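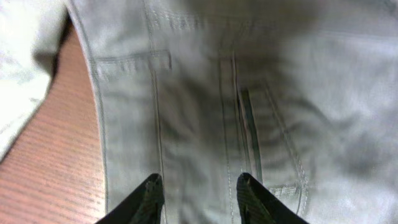 Pale grey denim, seams showing.

Berkden Mending Log – readme

What this is: a plain table of repairs taken in at the Berkden mending evenings, one row per item. 4,000 rows. Kept in notebooks first, typed up later by me (Toivo Hakala) and whoever else was free. Last tidy-up 2/9/23. Not finished, probably never will be.

Files

repairs.csv – main table, start with this one
fabrics.csv – short list of cloth names and the codes we use
notes.txt – odds and ends that didnt fit a column

Columns in repairs.csv

item – trousers, shirt, coat, bedding, other
fabric – code, look it up in fabrics.csv
fault – tear, worn through, seam gone, zip, button, hem
method – darn, patch inside, patch outside, restitch, replace
minutes – time at the table, not counting chat
thread – number off the reel if anyone wrote it down
came_back – y / n / blank. Blank means we don't know, please don't read it as n

Minutes are rounded to the nearest five. Early rows use quarter hours, sorry. Anything over 215 minutes was checked against the notebook and left in – mostly coats and one very bad quilt cover.

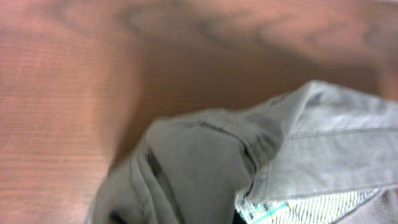 Table top, reddish-brown, grain showing.

Where the rows come from

Berkden evenings, plus two smaller sets typed in from Warkosska and from the Räsänen shop. Warkosska rows have no thread column at all. Räsänen rows are paid work so the mix is different – far more zips, hardly any darning. Filter on source if you want to compare like with like.

No names, no addresses, no prices. Those were in the notebooks and were left out on purpose.

Known problems

- 13 rows have a method but no fault. Couldn't read the handwriting.
- "patch" on its own in older rows could be inside or outside. Left as is.
- linen and cotton get mixed up a lot, depends who was writing. Treat as one group if it matters
- 40 rows from June look like duplicates but are pairs of curtains. Keep them.
- "grey" and "gray" both appear in notes.txt, search for both

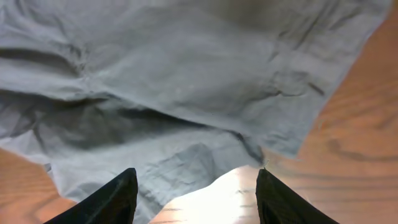 Thin bluish-grey cloth, badly creased.

Fabric codes

DN denim, any weight. CL cotton or linen, light. WL wool. SY synthetic. MX mixed or label missing. Jersey used to be JR, now folded into MX, old code still turns up here and there.

Using it

Do what you like, say where it came from. Brendasari made a darning chart out of an older copy – the numbers wont match this one, rows have been added since. Corrections welcome, send the row number and what it should say.

To do

split "other" into something useful
finish the thread numbers
second pass on hems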